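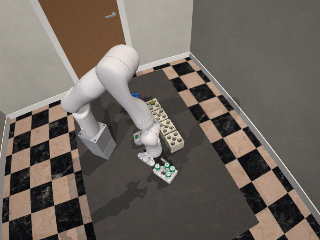
*Vial cell in the sim, arm over the white tray*

Re: [cell-rules] draft 3, tube handling

Quick one before I lose the afternoon. Comments on Anikó's draft below, my bits under each quote.

Anikó Kovács wrote:

> Speed limit inside the rack area is 375 mm/s, sim and real cell alike. Do we want a seperate number for empty moves?

No. One number. Merkilard had two and people kept loading the wrong profile. 375 everywhere inside the rack line, write it on page one.

> Rule 4 says "grip by the cap". Dudás wants body grip allowed for the tall tubes.

Against. Cap grip only, fingers closed on both sides of the cap, tube pointing down, lift straight up until the tip clears the tallest thing on the table. Then sideways. Screenshot of a conical one held the way I mean:
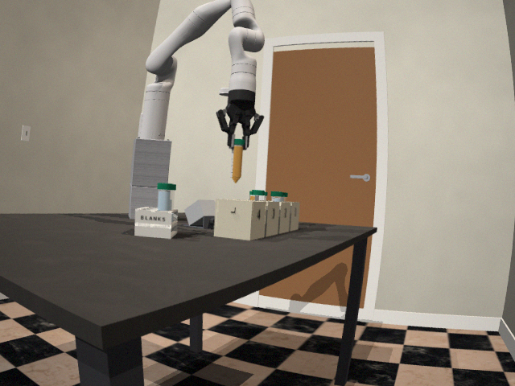
## Still open

- Labels. Blanks box gets the word in full, facing front, same as in the sim now. Sample boxes can stay with the short marks but the list of marks has to be in the appendix – it isnt.
- Row order. Draft says "boxes in a line", doesn't say which end is first. Pick one.
- Pedestal bolts, check before every real run. Sim doesn't care, fine, keep it in the checklist anyway.
- Sign-off. Draft asks for 3000 clean sim cycles before a program goes to the Husosport cell. OK with me. But a restart after a dropped tube puts the count back to zero, please say so. Drorkance got to 161, dropped one, carried on and reported the lot as clean. Not again.
- Shadows and lighting: out of scope, take section 7 out.

> Can we close this in May?

Yes if somebody does the appendix. Not me, sorry – I can do the row order text and rule 4 wording by tomorow noon. Reply to the list please, not just to me, half of the last round ended up in my inbox only.

Off to a call.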